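Dia aberto na Skumar - quem foi?

illi_mard
Estive na visita de domingo. Mostraram o trabalho com um pano branco e um cesto, com uma garra em cada mão.

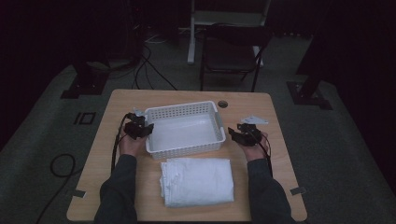 A mesa da demonstração, com o cesto e o pano dobrado.

tear35
Eu paguei 7 euros e achei pouco. Em janeiro, na Plollotex, vi mais coisas.

illi_mard
Não concordo - aqui pude ver as garras de muito perto.
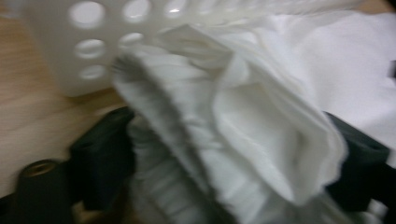
O pano entre os dois dedos da garra.

tear35
Está bem, mas 35 minutos é curto para uma visita.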